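Print | E-mail

Clerer: steeping records for black, green and oolong teas

Clerer is a small table of steeping sessions, stored as CSV with a plain-text schema. It contains 340 sessions logged in one kitchen in Desatcombe. Each row is one steep: what went into the pot, how much, at what water temperature, for how long, and what the taster wrote down afterward. The files were assembled to test the Zedemik note parser and have been kept in step with it. They can be used without it.

The table is too small for training anything. It is suited to checking import scripts, trying out plots, and comparing ways of coding short free-text notes.

Contents

sessions.csv: one row per steep, sorted by session_id
teas.csv: one row per tea lot
layouts.csv: storage position of each lot, by box and slot
vocab.txt: accepted descriptor terms, one per line
schema.txt: field names, types and allowed values
CHANGES: edits to published rows
README: this file

All files are UTF-8 with Unix line endings. The delimiter is a comma. Text fields are double-quoted whether or not they contain a comma. Empty means not recorded; a zero is a real zero.

Fields in sessions.csv

session_id: text. The prefix "c" followed by digits. Gaps in the sequence are withdrawn rows and will not be reused.
lot_id: text. Joins to teas.csv.
leaf_g: decimal. Dry leaf weight in grams, read from an Ó Dálaigh pocket scale.
water_ml: integer. Poured volume. No correction for water absorbed by the leaf.
temp_c: integer. Kettle temperature at the start of the pour. The temperature in the pot is lower and was not measured.
steep_s: integer. Time from the start of the pour to the start of the strain.
infusion: integer. Position in a series on the same leaf. First infusions are 1.
rinse: 0 or 1. Whether the leaf was rinsed before the first infusion. Rinse water was discarded and has no row.
vessel: text. One of pot, mug, gaiwan.
score: integer from 1 to 7. Overall liking. See Scoring.
note: text. Free text as typed, including misspellings.
tags: text. Semicolon-separated terms from vocab.txt, assigned from the note after the fact.

Fields in teas.csv

lot_id: text. Primary key.
style: text. One of black, green, oolong. Herbal and flavored blends are excluded.
form: text. One of loose, bagged. Bagged lots were steeped in the bag, and leaf_g is the weight of the bag contents taken from one opened bag of the same lot.
origin: text. Country only, copied from the packet. Not verified.
opened: text. Month in which the packet was opened, as a bare month name.
retired: 0 or 1. Set to 1 once the lot was finished or thrown out.

Fields in layouts.csv

Storage position was added after the first release, when a reader of the notes asked whether lots kept side by side picked up each other's smell. The data do not settle the question. The field is published so that others can look.

box: text. A short label for the container.
slot: text. Row letter and column number. Rows run a to c from the hinge side to the front. Columns run 1 to 3 from left to right, with the front of the box toward the reader. The middle compartment is b2 in every box.
lot_id: text. Empty if the slot was not in use.
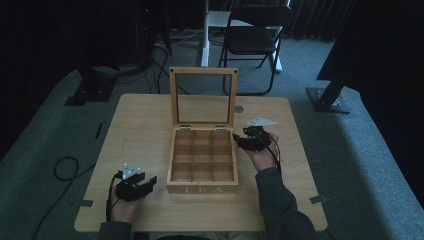 Figure 1. Wooden tea box with a three-by-three interior, lid open.

Containers with another number of compartments do not fit the slot codes. Lots kept in tins or in their original packet have a row with the box set to "none" and the slot left empty. Do not read "none" as missing data.

Two slots are adjacent if they share a partition. Diagonal slots are not counted as adjacent in the helper script, though air moves over the tops of the partitions in most boxes and a user may prefer to count them. The option --diagonal turns this on.

Collection

Sessions were logged at the table, into a text file, while the tea was being drunk. The order of teas was not randomized. Strong black teas tend to appear early in the day and oolongs later, so any comparison between styles is mixed up with time of day, and time of day was not kept. Water came from the cold tap through a jug filter. The filter cartridge was changed in August and the change is marked in CHANGES.

The scale was zeroed with the empty scoop before each weighing. It reads to a tenth of a gram. For small gaiwan sessions this is a coarse step, and ratios computed from leaf_g and water_ml should be given to no more than two significant digits.

Steep times were taken with a kitchen timer. A few rows have round numbers where the timer was forgotten and the time was estimated from the clock. These carry the tag "est" in the tags field. It is the only tag that does not describe taste or smell.

Scoring

The score records liking by one taster. It is not a quality grade. A score of 7 was given to teas the taster would buy again at the same price, and a 1 to cups that were poured out. The middle of the scale is used more than the ends. No anchor samples were tasted, and drift over the collection period is likely.

Repeat infusions were scored on their own terms, without reference to the first. As a result a weak third infusion may score the same as a strong first one. Users who want an average per lot should restrict to infusion = 1.

Notes and tags

Notes were left as typed except for removal of shop names. Tags were assigned in a separate pass with the Zedemik parser and then checked by hand. The parser matches stems against vocab.txt and has no handling of negation, so "not smoky" produced the tag smoky on the first pass. All such rows found during checking were fixed. Others may remain.

Terms that refer to the dry leaf and terms that refer to the cup share one vocabulary. A note reading "hay in the packet, nothing in the cup" is tagged hay. Splitting the two is planned and will need a new field, dry_tags, so that existing scripts keep working.

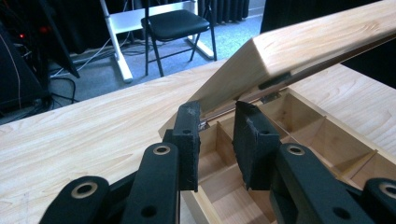
Figure 2. Compartment box with the lid propped up.

Smell carried over from storage has its own tag, carry. It was applied only where the note names another tea or a container smell such as wood or varnish. The tag is rare, and a count of it by box should not be reported without the number of sessions behind it.

Loading

The files open in any spreadsheet. Set the type of session_id, lot_id and slot to text on import. For command-line use:

python load.py --sessions sessions.csv --teas teas.csv --out merged.csv

Add --layouts layouts.csv to attach storage position. The script fails if a lot_id in sessions.csv has no match in teas.csv. It does not fail on a missing layout row but prints the lot and continues.

Standard library only. There is nothing to install.

Known problems

Water temperature for mug sessions is often missing. Where the kettle had no set point the field was left empty.

The infusion count restarts if the leaf was left overnight. Such series look like two separate first infusions on the same lot. They can be found by the second row having rinse = 0 and a note that starts with "day 2".

A lot that was moved between slots appears in layouts.csv only at its last position. Earlier positions were not kept. This affects any analysis of adjacency and cannot be repaired.

Bag weights assume that bags within a lot are equal. They are not, by a margin the scale can show.

Corrections

Send corrections as a diff against the current file, one change per row, with the session_id in the subject line. Rows are edited in place and listed in CHANGES with the old value. Withdrawn rows are removed and their session_id is listed with no further detail.

New sessions from other kitchens are not being merged. The schema may be copied freely for a separate table; please use a session_id prefix other than "c".

License

Data files and this README may be reused and redistributed with attribution to Clerer. The scripts carry their own license text in the header.

Contact | Copyright Clerer data files, Desatcombe | Back to top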